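Kenar teleoperation working group - minutes, 6th May

Present: Halina Lis (chair), Nikola Baran, Sepehr Taheri, Krishnamoorthy Kaimal
Apologies: Renata Dudek
Minutes: N. Baran

1. Minutes of the April meeting
Agreed. Item 4 (spare foot pedal) closed.

2. Recording status
ST reported that set 15 is complete and set 16 has been started. The log now holds 3104 demonstrations, all by remote control. Two operators are trained on the Skutar handset. KK asked that the operator's initials go in the log for every run, as some entries in set 15 have none. ST to fill these in from the rota.

3. Remote control or hand guiding
HL asked whether set 16 should include hand-guided runs. KK was in favour for the last part of the approach, where handset operators tend to stop and correct. ST noted that the operator's hand would then be in the side view, and the policy will not see a hand when it runs alone. Agreed to record hand-guided runs as a separate set and keep set 16 to the handset.

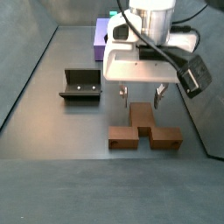 4. Grasp point and start of episode
NB proposed a fixed rule for where a demonstration begins. Operators have been pressing record at different heights, which leaves long idle stretches at the head of some files. The meeting agreed that the episode starts with the fingers open above the stem of the wooden T block, crossbar down on the floor panel, and that the stem is the only permitted grasp point. Runs where the operator takes the crossbar are to be marked and kept out of training. KK wanted the black bracket left to the left of the gripper for the whole set - agreed. Changes to the layout need a new set number.

5. Handset delay
KK has measured the delay with the Grokex link and will circulate the figures. No change to the handset gain until these have been read.

6. Actions
ST - complete missing initials in set 15.
NB - write up the start rule and send it to both operators.
KK - circulate delay figures.
HL - ask Kozłowski for a price on a second handset.

7. Any other business
None. Date of next meeting to be set by HL once RD is back.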